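Visits > Factories and labs > Druvis, Stullavbridge
Filed under: Automation, Members' trips

A morning with the two-armed cell at Druvis

Our group went to Stullavbridge on 30 June 2025 to see how one robot cell is kept in working order. I wrote these notes on the train back and corrected them at home.

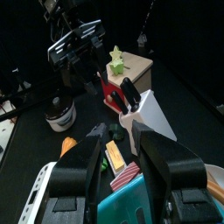 Who received us

Druvis rents the ground floor of an old printing works, ten minutes on foot from the station. Shakuntala Vashisht met us at the door and gave us badges. She is responsible for the cell we came for, which has two arms on one table and is used to practise handling of small household things. The table is dark, nearly black, and on it they keep mostly toys: a box with a red front, pieces of play food, a star in lime green. There is also a white knife block with black handles standing in it. I had expected metal parts and pallets, and so had Girish Rana, who came with me from the packaging side of Fedance.

The fingers

Most of the first hour was about the gripper fingers. They are big and black, with a slanted tip, and each one has a squarish pad low down near the base. From the wrist camera they fill a large part of the view, and for this reason the camera is the first thing to be checked after any work on the hand. If a finger is mounted a little turned, you see it at once on the screen, because the left and the right no longer mirror each other.

Jitendra Garg does the daily care. He showed us his routine at the bench with a spare pair of fingers:

Wipe both fingers with a cloth that is only a little damp.
Look along the tip against a lamp and feel for a sharp edge.
Press the pad with the thumb. It must not move.
Tighten the two screws crosswise, first by hand and then with the small torque driver.
Open and close the gripper slowly, with nothing between the fingers.

A pair is changed after 700 hours of work. Before, they waited until 500 grips had failed in the log, but this was a bad measure. A failed grip can also come from a dirty lens or from a wrong position of the table, and they were throwing away good fingers. Jitendra still has a carton of them under the bench and uses them for training new people.

Cables and small repairs

The second arm has the same black gripper, and its body is brackets and plates with the cables visible along them. I asked if it would not be better to cover everything. Shakuntala said they tried covers in November and took them off again. Under a cover a cable can rub for weeks and you find it only when the signal is gone. Now somebody looks at every cable in the morning and moves the joints through their full range while listening – the ear is quicker than the log, she told us.

The most common repair is the wrist cable. It takes Jitendra less than an hour, including the camera check afterwards. The spare cables come from Rathore, already cut and with connectors, and they cost 400 for a set. I did not write down the currency, so please do not quote me on this.

Setting up after a repair

Panya Onsri explained the part which interested me most. After a hand has been opened, the arm is not allowed to go straight back to normal work. It first goes to fixed points at low speed, then it picks easy objects with a straight edge, and only then the round and slippery ones. The results are compared with those from the week before. If the difference is too large, the hand is opened again, also when everything looks good to the eye.

She keeps this record in a paper book. The last entry had number 607 and a coffee ring. Girish asked why it was not in a computer, and she answered that the computer is often the thing being repaired. At Fedance we have the same discussion every year.

Practical points for the next group

Eglė Baranauskienė arranged the visit and can arrange another – please write to her and not to Druvis directly. They take small groups only, as there is little space between the cell and the wall. Wear closed shoes. Long scarves and lanyards stay in the cloakroom. The canteen is closed to visitors, but the bakery across the road makes a very good cheese roll, and it has tables outside.

I still have a question open about the torque value for the finger screws. Jitendra promised to send it, and I will add it under this report when it comes.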